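19 January 2026

Gasket foam for the Cleltura pump housings. Binta Uzor cut the second batch with the new die - edges better than the first. Torque stays at 28 until Skavier sends their sheet. Salma El Khatib wants 2 spares per housing. 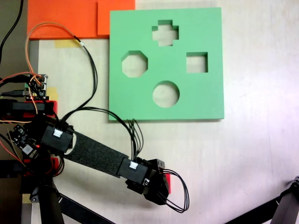
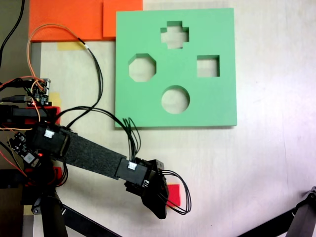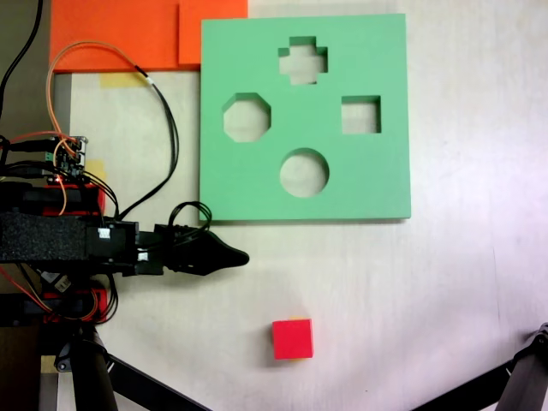
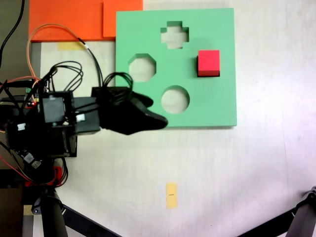
Compression test on the spares is still open. Plan is 2,000 cycles, then measure the set. I want the corners checked too. A square hole like the one with the red cube in it in the last picture is where our foam tends to tear first.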